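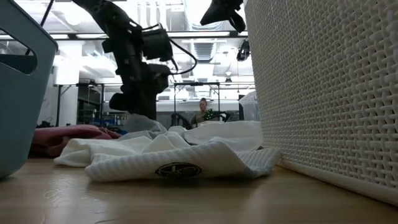 Home | Topics | Kits | Ask | Log in

Is the Hutis two-arm kit any good for laundry sorting?

Ashton Tomoana
I've been drooling over the Hutis kit for weeks! Two arms, grippers, the lot, for $1,468. My dream is socks in one bin and towels in another. Has anyone tried it on real clothes — soft, crumpled ones?

1,272 views · 8 comments

Tomoyo Hoshino
Yes, and I love mine! Socks are the best place to start (small, light, easy to grab from above). Bolt the arms to a rigid frame around the table, give each kind of item its own container, and leave slack in the cables so the elbows can swing. Setup took me an evening. 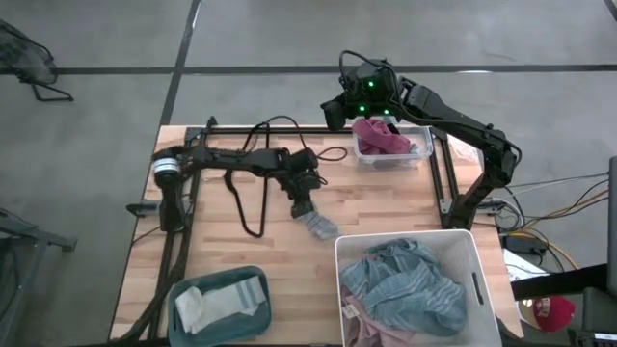

Left arm holding a gray sock, towel in the white basket.

Towels are harder. Mine drags a corner nearly every time, but I'm still tinkering and it's so much fun. Ask for the longer cables when you order.

42 people found this helpful

Adelmo Caputo
Good kit. Get the spare finger pads too. No idea about towels, I only do socks.

Share | Follow | Report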